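Changing the Pillows at Te Moana
Rima Karaki

Te Moana has 2 guest rooms, and the bedding in both gets changed over in April. It is mostly a matter of pillows and pillowcases, with one long morning of shaking, smoothing and folding. I keep these pages so I can check how we did it the year before. The winter covers go back to the shelf in the hall and the plain white cotton comes out.

1. White and dark
The pale fabric has a slightly fuzzy finish, close to brushed cotton. Next to the charcoal cloth it looks nearly white.

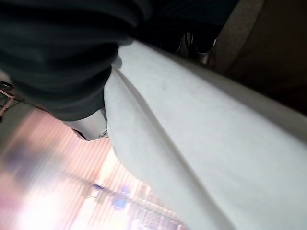 2. Holding it by the bottom edge
A white pillow gripped at two points along its lower edge, with the casing bunched into folds at each one. Creases like these smooth out by hand if the cotton was dried flat.

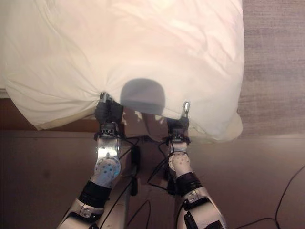 We iron the cases on the back only. The front gets a quick pass with the palm once the pillow is in, and the open end goes toward the wall. Spare cases are stored in pairs, folded in thirds, with the Griminden set on the lower shelf.

3. Soft folds
White cloth with a deep V-shaped crease near the middle and a long, gently curving hem.
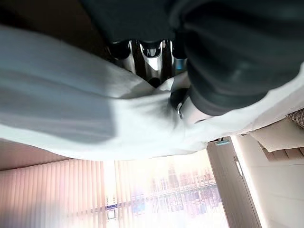 Brelell wrote in to say that cotton cases last longer if they are turned inside out before washing, and that hot water is what yellows them. We wash ours warm, so I will try the first part.

4. The underside
Along the bottom of the pillow the fabric that folds under is a warmer cream than the rest.

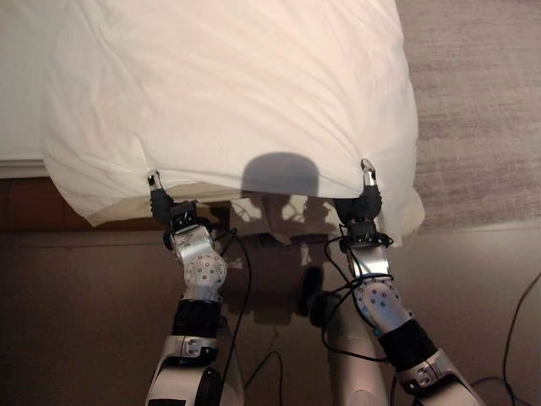 The older pillows will be aired on the porch and kept as spares. Blankets are next, starting with the back room. Those pictures will go on a separate page.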